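Breakfast at the Driris open day

I'd been promising myself a trip to the Driris workshop ever since Roos Dierckx started raving about it back in March, and I finally got there for their open day. Two hours, free coffee, and a robot having a go at toast! My kind of morning.

Ashok Bisht met us at the door and gave us the short version of what they're up to (the long version is on their site, and it's very long). They want a two-armed machine that can cope with an ordinary kitchen, using ordinary kitchen stuff.

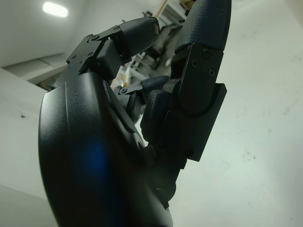
Ashok told us he'd spent most of the spring on fingers alone, and I believe him. I asked why they didn't go for a simple pincer, and he said they'd tried, but bread squashes and plates slide, and he got tired of sweeping up. Ghislain Grewal, standing next to me, wanted to know what a replacement fingertip costs. He didn't get a number.

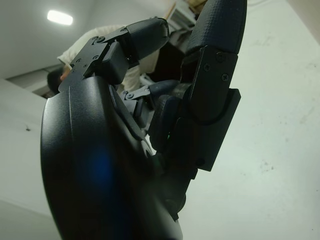 The tall finger, with its crosshatched grip.

Then on to the main event. Milan Van Leeuwen ran the demo and talked us through it without once looking at his notes. I hadn't expected to get so wrapped up in a slice of bread, but there we all were, leaning in like it was a penalty kick. 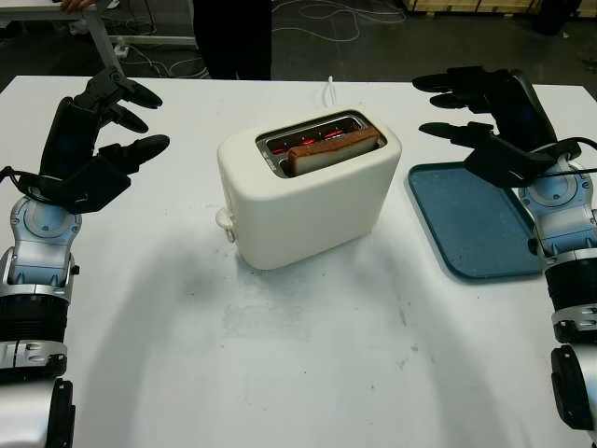
Toaster on, tray at the ready.

Milan took questions for ages afterward, mostly from the kids, who asked better ones than we did.

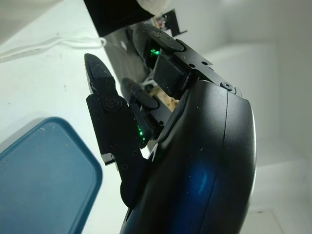 My favorite part was chatting with Ans De Smet about upkeep, a subject I could happily bore you with all day. Crumbs are her sworn enemy. They get all over that teal-blue plastic, and the hand itself picks up its share of dust and lint, green lights glowing away inside it all the same. She cleans with a soft paintbrush, and I've since bought one for my keyboard.

They're planning another open day, so email me if you'd like to share a ride.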